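Children's Ministry Coordinator (Part-Time)
Edden Community Church, Ulldale Campus

Edden Community Church is seeking a coordinator to lead its ministry to children from birth through grade 4. The position is 30 hours per week and reports to the Associate Pastor, Desta Alemneh. Average attendance at the Ulldale campus is 406, and the children's program meets during both morning services.

The coordinator will select curriculum, schedule and train classroom teachers, maintain check-in and safety procedures, and plan the summer Bible week held each July. Some evening meetings are required.

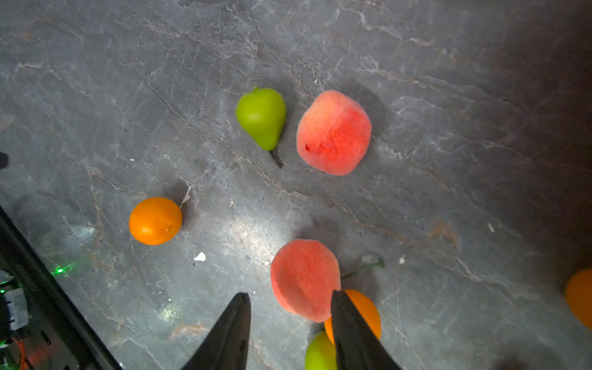
Qualifications

Applicants must be professing Christians in agreement with the church's statement of faith and willing to become members within 6 months of hire. At least two years of experience teaching children in a church or school is required. Fluency in Amharic is welcome but not necessary. Employment is subject to a background check.

How to Apply

Send a resume, a brief account of your faith, and the names of three references to the church office, Gebreyes Hall, Ulldale.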